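Milagros Paredes starts her sessions at 13:00, when the building is more quiet. She leads the demonstration group at Mevetti, where people guide two arms by hand controls, and every movement is stored so that a model can learn from it later.

"People think the learning is the difficult part," she told me. "For us the difficult part is to have 2,000 good examples of one simple thing, and that they are not all the same."

The group records up to 80 examples in a day. An example lasts less than a minute. Between them the operator has to put the objects in new positions, and Paredes is strict about this work. 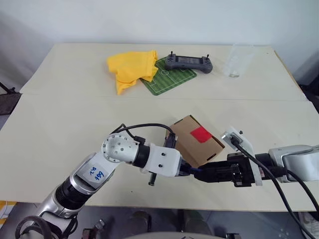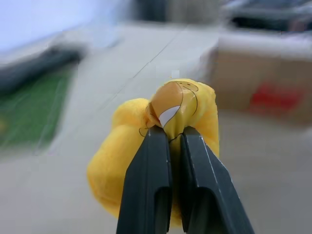
Variety, she explained, is easy to promise and hard to produce. After one hour a tired person puts each thing back in its favorite place, and the model learns the place. So she writes a short plan before the session, saying which objects go near and which go far. Soft things get more examples than hard ones. A cardboard box keeps its shape when two grippers come close to it, but a yellow plush toy folds between the fingers, and each time it folds in another way. "I cannot write a rule for this fold," she said. "I can only show it many times."

I asked what happens with the failed attempts. Her colleagues at Havov, a partner company, delete them. Paredes keeps those in which the operator corrects the mistake – a second grasp, a small turn of the wrist – and marks them with a separate label. "If the model never sees a correction, where should it learn one?"

New operators practice for 2 weeks before their recordings are used. The first days are slow, she said, and some of them ask for the old speed limit to be removed. She has not agreed to that until now. In December the group will begin with tasks for which both arms must hold the same object.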